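The Calley Street House

The house on Calley Street was worth 560 thousand dollars in the morning and a good deal less by lunch, and all that had happened in between was me.

I sell houses for Jedari, which means I am an optimist by contract. The owner had told me the place was priceless. I explained that the bank would want a number anyway, preferably one with a lot of zeroes and a signature under it.

She walked me through all 2962 square feet. I measured as we went and came up with 17 fewer. She said the missing feet were in the pantry, and that I hadn't measured with feeling.

"Comparable sales in Minmont are soft," I said.

"Nothing in Minmont is comparable," she said, and poured me a coffee I hadn't asked for.

There were 2 offers by October. One came from a couple who wanted to tear out the stairs. The other came from a man who signed himself only Ra, offered the full price, and asked that the furnace be blessed before closing. I took both to her kitchen and laid them side by side. She read them slowly, the way you read a menu in a place where you've already decided to leave.

"What would I do with the money?" she asked.

"Buy a house," I said.

She thought this was the first sensible thing I had said all year. Then she asked what was for sale on Calley Street, and I had to tell her that there was just the one — and that the sellers were supposed to be difficult.

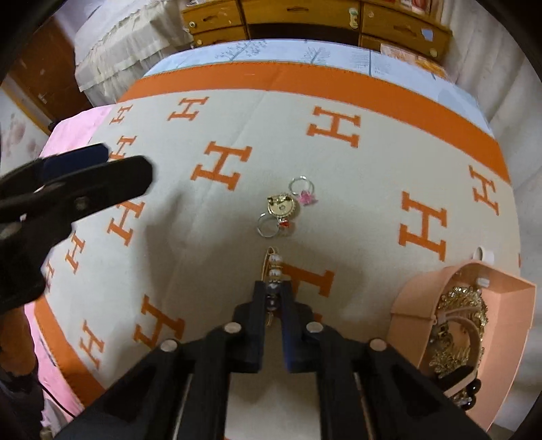
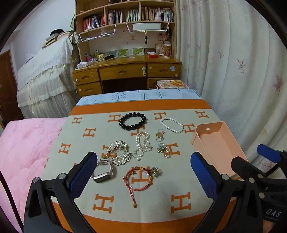
Jewelry and trinkets on cloth with an orange "H" pattern.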